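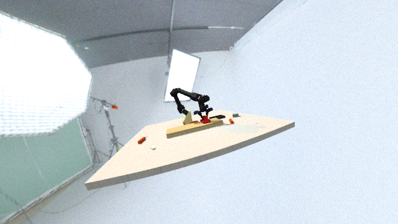
Mahlet Yimer wrote in to ask whether she could put Lavus over the top of an old oiled finish without sanding the whole table back first, as her kitchen table is six feet long and she has a toddler and no shed. Yes, you can, Mahlet, so long as it was oil and not varnish. Wash it, let it dry properly, give it a light rub with a grey pad and go straight on. I've done it that way on mine twice now and I've never regretted skipping the sanding (my arms certainly haven't).

Lavus Table Oil, Clear Matt
Large tin: £74
Sample pot: £7
In stock

I started selling Lavus after using it on my own furniture for years and boring every visitor with it. It's a hard-wearing oil and wax mix for bare or previously oiled wood, and I use it mostly on dining tables and desks, though people also buy it for shelves, window boards and the tops of old chests of drawers. It goes on thin, it smells a bit like a cricket bat for a day or two, and it dries to a flat, soft finish that you can mend in patches. That last bit is why I love it so much! With varnish, once somebody has put a hot casserole on it or gone at it with a biro, you're looking at stripping the lot. With this you rub down the sore spot, put a bit more oil on, wipe it off and have a cup of tea.

Which finish?

I only keep two. The Clear Matt brings out the colour of the wood the way a wet cloth does, so oak goes a bit honeyed and walnut goes very dark and handsome. The Pale Matt has a touch of white in it and is meant for ash, maple, birch and new pine, where you want to stop everything turning orange. Don't put the Pale on dark wood. It sits in the grain and looks like spilt flour, and I say that as someone who did precisely this to her mother-in-law's sideboard.

If you aren't sure, buy a sample pot and try it on the underside. There's enough in a pot for a good test patch and probably a chopping board's worth left over.

How far does it go?

The large tin will do both coats on my own table, a round one 132 cm across, with plenty left for the yearly top-up. Thirsty old pine drinks more, and a table that's been dried out next to a radiator drinks more still. Most people buy far too much, so please ask me before ordering a second tin. I'd much rather answer an email than send you something that goes thick on a shelf.

Putting it on

Take everything off the table and get the surface clean. Washing-up liquid in warm water is fine for most of it, with white spirit for the greasy end where people eat. Leave it overnight.

Sand with the grain if it needs sanding. I finish at 120 grit on old tables and go a little finer on new wood, but don't get carried away with the very fine papers or you'll polish the surface shut and the oil won't sink in. Hoover, then wipe with a barely damp cloth.

Stir the tin. Right to the bottom, please, as the waxy part settles and you'll get a shiny streak if you don't. Stir it again halfway through.

Pour a small puddle, spread it with a lint-free cloth or a white pad, and work it well in. Leave it for a quarter of an hour, then wipe off everything that hasn't soaked in. I mean everything – it should feel nearly dry under your palm. Every sticky table I've ever been emailed about was sticky because the extra got left on.

Second coat the next day, thinner than the first. Then leave it alone for 7 days before you put anything wet or hot on it. You can eat off it sooner with a cloth and mats if you have no choice, but don't leave a vase standing.

Lay your oily cloths out flat outdoors to dry, or soak them in water and then bin them. Please don't skip this. Oily rags screwed up in a ball can heat up and catch fire by themselves.

Living with it

Day to day I wipe mine with a wrung-out cloth and nothing else. No sprays with bleach or lemon in, and keep the green scouring side of the sponge well away. Water rings usually fade by the morning, and the stubborn ones come out with a bit of oil on a grey pad.

I top mine up every August with the back door open, when it dries in no time and the house doesn't fill up with the smell. You'll know it's time when drips stop beading and start leaving dark spots.

How it compares with the others

I get asked this a lot, so I'll be fair. Rallton is the one most of you have used before. It's cheaper, it's easy to find and it's a perfectly decent oil, but it's shinier than I like and I found I was redoing it every few months. Gauthier is lovely stuff, really lovely, and if you're doing a one-off piece in walnut I'd be hard pushed to talk you out of it. It does take three coats with a long wait between each, and I haven't got the patience with a house full of people wanting their tea. Lavus sits in between, and it's the one I reach for.

What goes with it

Nellitz grey pads, pack of ten. For rubbing down between coats. They don't shed bits the way wire wool does, and they don't leave black marks on oak.

Nellitz white pads, pack of ten. Softer, for spreading. An old cotton T-shirt does much the same job.

Stirring sticks go in free with every large tin.

Your comments

Kumaresan Bhat: Did two desks and a bench from one tin of the Pale. Really pleased with the desks. The bench came out patchy, which I think was old glue on my part.
Reply: Almost certainly glue! Sand just those patches back to bare wood and try again. It'll blend in.

Nandini Fernandes: Lid was dented on arrival and it took me a screwdriver and a fair bit of swearing to open. Oil was fine. Four stars for the oil.
Reply: So sorry, Nandini. I've changed the boxes for thicker ones, and there's a sample pot on its way to you.

Karthikeyan Varghese: Can it go on veneer?
Reply: Yes, if the veneer is bare wood. Go very easy on the sanding, by hand only. It won't do anything useful on a laminate or a painted top, it'll only sit there and smear.

Delivery and returns

Tins go out by courier, as they can't travel in the ordinary post. Unopened tins can come back within a month. I can't take opened ones, so do try a sample pot first. Orders placed over the Christmas break will be packed from 4 January 2025, in the order they came in.

Questions about a particular table? Send me a photo of it in daylight, tell me what you think is on it already, and I'll write back as soon as I can.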